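Session 2: Why jars seal, and why they sometimes don't
Preserving at Home, Gresside evening course
Tutor: Luminița Preda

Last time we got as far as pectin and setting points, and I promised we'd come back to the jar itself. I love this part! You fill a jar with hot chutney, put the lid on, walk away, and some minutes later there's a lovely little "tock" from the worktop. That's the lid being pushed down by the whole weight of the air in your kitchen.

What's going on? Hot food gives off steam, and the steam drives air out of the gap under the lid (the headspace). As the jar cools, the steam turns back to water, the pressure inside falls, and the air outside presses the lid onto the rim. The soft ring inside the lid does the gripping.

Headspace matters more than people expect. Too little and the food bubbles up under the ring; too much and you trap air that browns the top layer. Follow the gap given in your recipe.

Warm your jars first. Glass is a poor conductor, so the inside of a cold jar swells before the outside has caught up, and crack. I put mine in the oven at 100 degrees for 20 minutes, standing upright on a tray, and fill them straight away.

Wipe the rims! One smear of jam is enough to spoil a seal. Jaxon McKinnon in last year's group lost most of a batch of damson this way and has been a fierce rim-wiper ever since.

Remember that a good seal doesn't make food safe by itself. Acid and sugar do much of the work in chutneys and jams, so please don't cut the vinegar in the Andillow recipe, however sharp it smells in the pan.

For next time: bring one empty jar with a lid that fits, and read the sheet on vinegars.

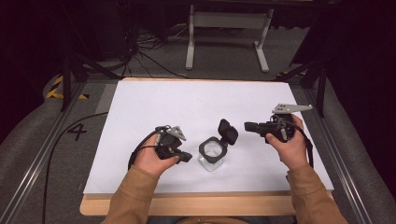 Bring a pen as well, as we'll be writing labels, and an apron if you mind about your clothes. Beetroot gets everywhere.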